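3.2 Preparing the table before use

Set up on a flat table with a smooth top. Stone-pattern tops in the Grernell range may be used without a mat.

1. Wipe the tabletop with a damp cloth and dry it fully.
2. Place each appliance with its control panel facing the user - keep the panel clear of bowls and baskets.
3. Bring the power cord to the back of the table. Do not pull it tight or pinch it under the base.

Note: Two appliances may share one table. If both are connected to the same outlet strip, their combined rating must not exceed 2000 W.

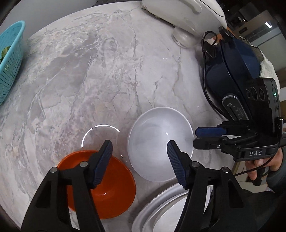 4. Wash leafy vegetables and drain them in a slotted basket. Leave the basket at the side of the table, away from cords and plugs.
5. Fold cloths and store them clear of the appliances before switching on.

CAUTION: Unplug the appliance before moving it or cleaning under it. Lift it by the base - never by a lid, tab or cord.

For cleaning of removable bowls, see section 11.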